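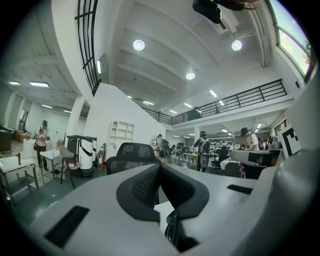
Black mesh office chair, tall backrest, in an open-plan workspace.

Section 3: Setting Up Your Wadden Chair for the First Time

Welcome, and thank you for choosing a Wadden! The chair leaves our shop in a middle-of-the-road position that suits hardly anyone, so please give yourself a few unhurried minutes with it before your first real day of work (a cup of tea nearby does no harm).

You will need the hex key from the small envelope, the shoes you normally wear at your desk, and the desk itself.

1. Stand facing the chair and raise the seat until its front edge sits just below your kneecaps. The height lever is under the seat on the right.

2. Sit all the way back, with your hips touching the backrest. Your feet should rest flat on the floor. If your heels lift, lower the seat a little at a time.

3. Slide the seat forward or back until three fingers fit between the front edge and the back of your knee.

4. Turn the tension knob 7 full turns toward the minus sign, then lean back. Add tension one turn at a time until the backrest follows you gently and holds you up without a push.

5. Loosen both armrest bolts with the hex key, set the pads level with your elbows, and tighten the bolts again by hand.

6. Pull up to your desk and type a few lines. If your shoulders creep up toward your ears, go back to step 5 and drop the pads a notch.

Note: Garnet Kowalchuk, who wrote the first version of this guide, liked to leave everything alone for 3 days after set-up and only then make small changes. We still think that is lovely advice, and your back will thank you for the patience.

Caution: Never stand or kneel on the seat, and keep fingers clear of the tilt mechanism while someone is sitting in the chair. The chair is rated for 252 pounds.

Caution: Do not oil the gas lift. If it sinks while you are seated, stop using the chair and order part 51 from the Prudlow parts desk.

For the optional Skukau headrest, please turn to Section 4.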